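Trincombe Neighbors Help Board
Home > Home and Hobby > Organizing

Do "everything gets a container" desk systems do anything for you?

Posted by marlowe_k
Views: 2,758

My sister-in-law swears by a method where every loose thing on your craft table has to live in a cup, a tray, a bowl or a drawer, and the middle stays clear for work. She paid for a course on it from an outfit called Aubert. I have a black folding table in the spare room where I fix small stuff, label things and let my kid draw. It is a mess most of the time. I have tried bins before and ended up with a mess plus bins.

Before I spend anything I would like to hear from people who have kept this up for longer than a month. Does it hold? And do you need matching containers, or is that just how they sell you containers? The starter set she sent me a link to has 900 reviews, and they all sound like the same person wrote them.

3 replies

Clive Hartley
Member, 510 posts

I was in your camp and I am still mostly in it. The matching sets are a racket. I bought one from Bunow in August and the dividers were sized for nothing I own. Returned it.

What I will grant is that a few odd containers along the back of a table do help a little, provided you don't put lids on them. Lids are where these systems go to die. You put the thing down next to the lid and then you have a lid to deal with as well.

My rules, such as they are. Shallow for small parts, so you can see them. Tall for anything you would otherwise hunt for by feel. One small drawer, and only one, or you will forget which one the blades are in. The front half stays open, with a board on it you can work on and lift off when somebody wants the table back. I like a white board on a dark table. Try finding a dropped screw on black with my eyes.

As for holding up, it depends what you call holding up. Mine drifts. Pens and markers end up beside the board no matter what cup I give them, and I have stopped fighting it.
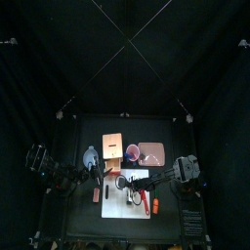
So no, I would not pay for a course. Get a cup out of the kitchen, any color, and a tray nobody eats off. A little wooden box with a drawer is handy if you come across one secondhand, though I wouldn't go looking. Bowls I am less sure of – a bowl turns into a junk bowl faster than a tray does, and one with a handle takes up more room than you would guess. Cables are the part no container has ever fixed for me. I loop them and leave them on the board until I need the board.

Give it a few weeks with things you already own. If the table is no better by then, more plastic won't change that.

tansy.b
New member

yes it works!! just be consistent and do 5 min every night

gresham_lil
Member, 265 posts

Five minutes a night works for people who were going to be tidy anyway. I did it for most of a winter and then I got the flu and that was that.

I agree with Clive on the lids and disagree on the bowl. I keep erasers, tape ends and clips in one, and it's fine as long as I tip it out once in a while. For the drawing stuff I would skip the cup and use a tray. Kids will lay a marker in a tray. They will not stand it up in a cup with the cap on.

Also, don't buy the Gresumov non-slip liner people keep bringing up on here. It's shelf liner at twice the price. Cut a piece off an old yoga mat if things are sliding around.

marlowe_k
Thanks. Going with the kitchen cup and a tray for now. I still think it will be a mess by next month, but at least it will be a cheap one. Not telling my sister-in-law.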